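Pridance Community Help
Household Storage and Laundry

Pale felt-like item has gone fuzzy and speckled. Can it be stored with hard plastic goods?

Posted by Usasska, 2021-05-30

I am responsible for the shared activity cupboard in a building of 16 units. One of the items is a thick, pale grey piece with a soft surface. I am unable to establish whether it is felt, foam or a dense sponge, as there is no label. The surface is now covered in fine beige and light grey specks. I would be grateful for advice on two matters: whether the specks should be treated, and whether the item may be kept on top of harder, moulded pieces.

Dirkiva
Member, 148 posts

Specks of mixed colour are common in felt made from recycled fibre and do not necessarily indicate soiling. Press a strip of clear tape on a corner and lift it. If the specks come away, brush the item outdoors with a soft clothes brush. If they remain, they are probably part of the material and no treatment is required.

Do not machine wash until the material is known. Wool felt may shrink considerably, and some foams break down in the dryer. Should washing be unavoidable, test one corner in cool water with a mild soap and dry it flat, away from direct heat.

As to storage, soft items may be placed over moulded ones for short periods. For more than 22 days I would recommend a cotton sheet between them, as ridges can leave marks in foam.

Hafþórsson
Member, 9 posts

Ours looked the same and we vacuumed it. No problems so far. I would not bother with the sheet.
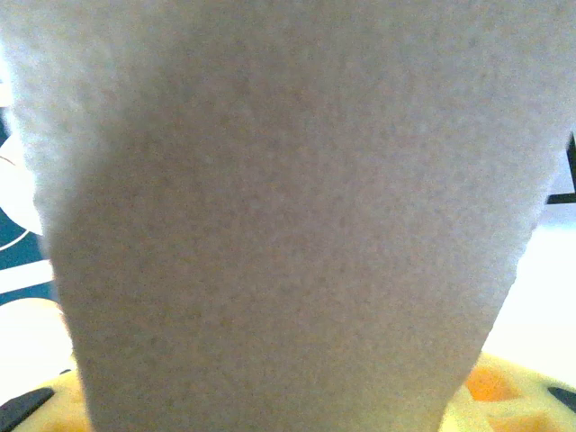

The item in question, with the yellow moulded piece at the bottom.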